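Search this site Enter keywords Go

Speaker notes — Buying Local: How the Rutent Growers' Exchange Supplies Institutional Kitchens
Presenter: Normand Lachance

Opening. Thank the hosts. State that the talk covers one purchasing season, ending in October, and that questions will be taken after the second section.

Section 1. The Exchange brings together 30 member farms in the Serrano valley. Each farm sets its own prices. The Exchange handles orders, invoices and delivery, and keeps a fixed share of each sale. Pause for the membership map.

Section 2. Last season we delivered 2,152 boxes of produce to school and hospital kitchens. Root vegetables and cabbage made up most of the volume. Salad greens sold well in spring but were hard to supply in August — the kitchens had been told to expect this. Our target for next season is 4,000 boxes.

Take questions. If asked about meat and eggs, refer to the Tiseck pilot and move on.

Section 3. Cold storage remains the main limit on growth.
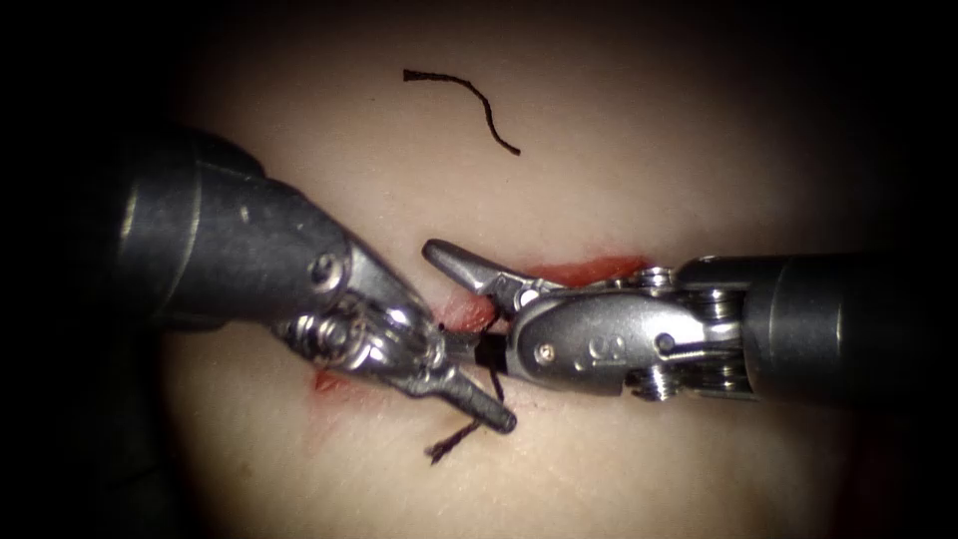 We operate 2 coolers at the Vundex depot, and both are full by mid-September. Farms that harvest late must hold their own crop, often in barns that were not built for the purpose. The board has approved a study of a third unit.

Closing. Invite buyers to submit their winter menus early. Order forms are at the registration table until 4:30 p.m.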